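Workshop notes: the hand grippers

The second pair of hand-held grippers is finished and both pairs are now in use. For anyone who missed the spring newsletter, these are the tools we squeeze by hand to record how a person picks things up, so that the arm on the Skostness bench can be taught the same job later. The job we settled on is clearing a table and putting the rubbish in the bin.

Most of the work since October has gone into the fingers. The first set was printed too thin and flexed at the root whenever anyone gripped hard. The new ones are thicker, with a triangular opening to save plastic, and they bolt on with ordinary screws so a broken one can be changed in a few minutes. We have broken two so far, both by dropping them on concrete.

The pads took longer. Smooth ones let go of anything shiny, and crisp packets were the worst. We tried four textures and kept the fine crosshatch, which Plistgate cut for us from blue sheet at the end of a larger order. A full set of pads cost less than the postage.

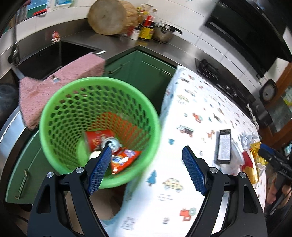 Recording has moved out of the workshop and into a kitchen for the time being. The workshop lights flicker on camera and there is never a clear bench. A session runs for 90 minutes, usually starting at seven in the evening, and we aim for 50 pick-ups before stopping. At the last check we had 813 usable recordings on the Kikero drive. A good few more were thrown out, mostly from the first fortnight, when the left and right clocks had drifted apart. That is fixed – both now take their time from the same small board.

Foil and thin film are still awkward. Cans are easy if you take them across the middle. Small lids need a slower approach than most of us manage at the end of an evening, so please do those early in the session.

The next step is the arm itself. The Abbasi controller is wired up and moves all its joints, but the wrist is too heavy with the gripper fitted and needs a lighter bracket. We have £200 left in the project budget, and most of that will go on a better wrist motor.

If you would like to take a turn at recording, put your initials on the sheet by the laser cutter. Clean, empty packaging is also wanted and can be left in the crate under the sheet. Please rinse cans first.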